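About us

Kulance is a small company that makes hand-held grippers and sells recording sessions made with them. Our customers are laboratories and firms who want to teach robots how to handle objects in a kitchen, a shop or a storage room. We began in November with one table and one product, and the product had the name Gollum, because the first drawing of it was thin and not beautiful. The name stayed and it is now on the invoices.

Kolbrún Vigfúsdóttir started the company after many years in packaging machines. Vibeke Ingvarsson joined her for the electronics, and Bjarke Þrastardóttir builds the fingers and answers most of the emails. We are still few, so the person who picks up the telephone is often the same person who has assembled your kit.

What we offer

Gollum is sold as a pair, one gripper for each hand. Each one has a triangular plate with white marker dots, a black body and two fingers. The operator holds one in each hand and does the task as he or she would do it at home, with jars, cups, boxes and racks. No robot arm is needed for the recording. You can buy the pair and record by yourself, or you can order a session in our room and receive the data when it is checked. 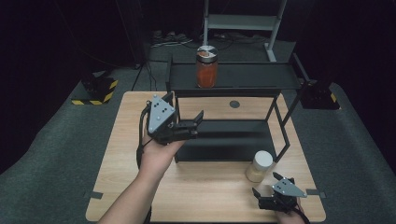
Page 2

The sessions

A session has a list of tasks which we agree on with the customer before we begin. Shelf tasks are the most ordered at the moment. A customer wants jars moved from the table to the upper shelf, from the upper shelf to the lower, and back again, with both hands and with one. We put tape on the table so that the positions can be found again the next morning. The cables take more of our attention than we would like, and a wireless version is on Vibeke's desk, but we do not promise a month for it.

Until now we have delivered 1,297 hours of recording. The longest order was for 530 hours and it came from Petport, who make feeding stations for animal shelters and wanted lids, scoops and tins in every possible combination. We learned from them to ask early about how the objects are to be opened, not only how they are to be lifted.

The fingers

The part that we have changed most often is the finger. It is a dark molded piece with mounting holes, and a customer can take it off with an ordinary small screwdriver. The present fingers open wide enough for most kitchen jars. For larger things we have the set called Gape, which fits the same body and costs a little extra. 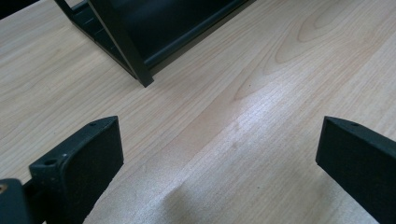

Pads and wear

The inner face of each finger has a black textured pad. We tried harder materials in the first year and went back to the soft one, since glass slid too easily in the others. A pad is tested for around 3,000 closings before we approve the batch. It is a part that wears, and we say so in the offer. Two spare pairs are in the box with every Gollum, and more can be ordered by email without a minimum quantity.

Dust on the pads is normal. Please brush them dry and do not use alcohol, which makes the surface stiff. If a pad begins to lift at a corner, change it before the next session and do not glue it. 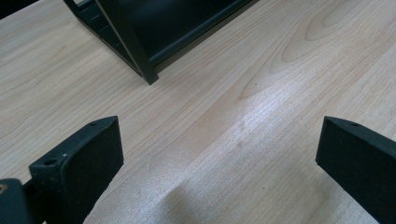
Guðlaug Bisgaard wrote to us that her group had the grippers in use on the same afternoon they arrived, but that the manual was too short on calibration, and that she would have paid for one hour of help by telephone. We have now written four more pages on calibration, and the hour by telephone is included in the price.

Visits and contact

You are welcome to visit us and try the grippers before you order. We have the table free most mornings from 9:30. Bring your own objects if you can, also the difficult ones. For schools we lend one pair for two weeks against a deposit, and Vibeke Thoroddsen keeps the calendar for this. Please write to her well before the term starts, as the pair is often away.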